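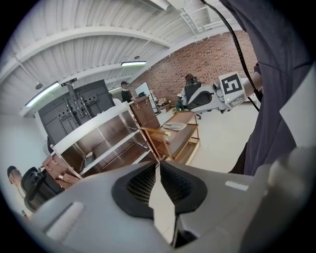
4.2 Low furniture and the things that come to rest on it

We had meant to give this section over to drawers. When we planned the study, drawers seemed to us the heart of the matter: they close, they hide, they are where a shared room keeps the things it has stopped thinking about, and two of us had written about them before with a certain fondness. But the longer we spent going through the room diaries from Gumthorpe, the more our attention slid upward, from the insides of the furniture to its top edges, and we would like to take the reader along the same path, even if it wanders a bit.

By low furniture we mean anything used for storage whose top can be reached by a standing adult without lifting the elbow. In practice this covers the open shelving, the drawer sections attached to it, and the wheeled carts. The shelving at Gumthorpe is the piece our diarists wrote about most warmly. It is wooden, with white edges to the open compartments, and it stands at an angle across the floor. Furniture that stands out in a room like this has a front and a back and can be walked around, and people put things down on it from whichever side they happen to be passing. (We come back to the question of sides in 4.4, where the Brollness room, with everything lined up along its walls, makes a useful comparison.)

The diaries ran through October and gave us 390 entries in which somebody recorded putting down, moving or going to look for an object. We had asked for short entries and mostly did not get them, for which we are grateful. A typical one begins with a search for scissors and ends, half a page later, with an opinion about the lunch hour. We coded each entry by the kind of place involved – compartment, drawer, top, floor, chair, cart – and allowed more than one code where the object traveled.

Tops came out well ahead of everything else, and by a wider margin than any of us would have guessed. What interested us more was how the diarists talked about them. A thing in a compartment was "put away" or "in its place." A thing on top was "left," "parked," "there for now," or, in one entry we grew very attached to, "having a sit." The words suggest a short stay. Yet when we followed individual objects from entry to entry, around 30 of the things described as being there for now were still on the same stretch of furniture at the end of the month. Boxes with lids were the steadiest residents of all. A box keeps its contents together, looks settled, and gives the next person very little cause to move it.

The drawers, meanwhile, were used by fewer people and used more carefully. A handle seems to ask something of a person. Several diarists wrote that they would happily take a thing from an open shelf without a word to anyone but would ask before pulling open a drawer, even one they knew perfectly well held only tape and spare batteries. We see the same reluctance in Seok's earlier notes on shared kitchens, and we are inclined to trust it.

Seating belongs in this account too, more than we first allowed. An office chair rolled up beside a cabinet turns the top of that cabinet into a sort of desk for as long as the chair stays there, and we found entries in which a cabinet top was called "my table" in the morning and "the shelf" after lunch, by the same writer. Figure 2 gives a sense of how near to each other the sitting and the storing can be.

Figure 2. Low cabinet unit with open compartments and drawer section, and mesh-back chair alongside.

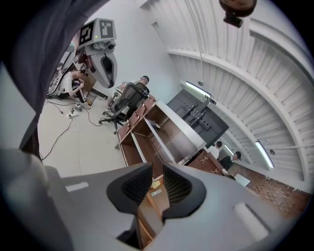 Chang-ho Cheon, reading a draft of this section, objected that we were being too kind to tops. In his view a cabinet top is simply the nearest flat place, and we would have found the same pattern with a windowsill or a stack of paper, so that all our talk of parking and having a sit was dressing up plain laziness. He added that he wrote this with three cups on his own filing cabinet and did not feel they were resting.

We take the point, and nearness surely does a good deal of the work. It does not quite explain the carts, though. A cart can be brought near to anything, and if nearness were all that mattered we would expect it to fill up evenly with whatever was in hand. The diaries tell a different story. Things placed on a cart with raised dividers were sorted, loosely but persistently, by people who had never spoken to each other about it. Mugs went with mugs. Flat items, such as booklets and presentation boxes, went where there was room for them to lie down. Wrappers and crumpled bits ended up next to the drinks, presumably with the person who had been drinking. Neville Hebden, who coded these entries without having seen the others, arrived at nearly the same groupings we had and named them rather better: the bar, the bed and the corner.

The stainless steel cart in Figure 3 shows the arrangement nicely, with the mugs crowded into the right-hand compartment among the packaging and a long navy-blue box stretched out diagonally in the larger one in the middle.

Figure 3. Divided top of the serving cart.
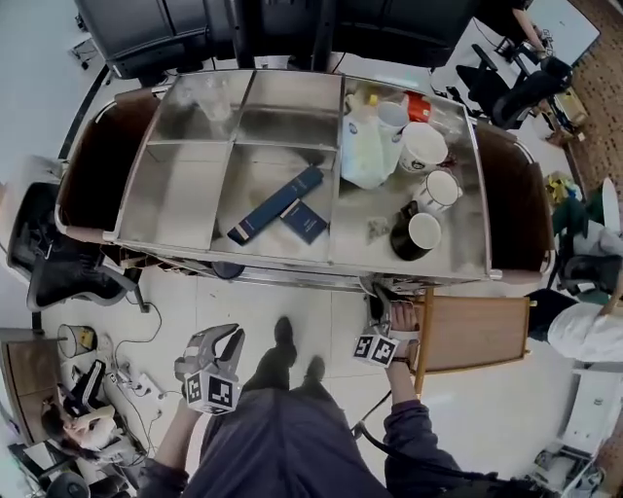 What the dividers seem to offer is a first suggestion, which later arrivals then follow. Once one mug has gone into a compartment, the second has somewhere obvious to go, and by the third the compartment has a name. Na-rae Won tested this in a small way at the Trokusance room by setting a single mug in a different section of the cart each morning for 10 mornings and coming back in the late afternoon. On all but 2 of them, the day's other mugs had gathered around hers. It is a modest trial and we would not lean on it too heavily, but it agrees with the diaries, and it pleased us a great deal.

The shelving has dividers as well, of course, in the form of its compartments, and the same thing ought to happen there. It does, though more slowly. Entries that mention compartments are often about the lower ones, which people have to stoop to see into, and a category that cannot be seen at a glance has a hard time attracting new members. Nam-gil Hong's suggestion was to look at the compartments by height, and we do so in the next section.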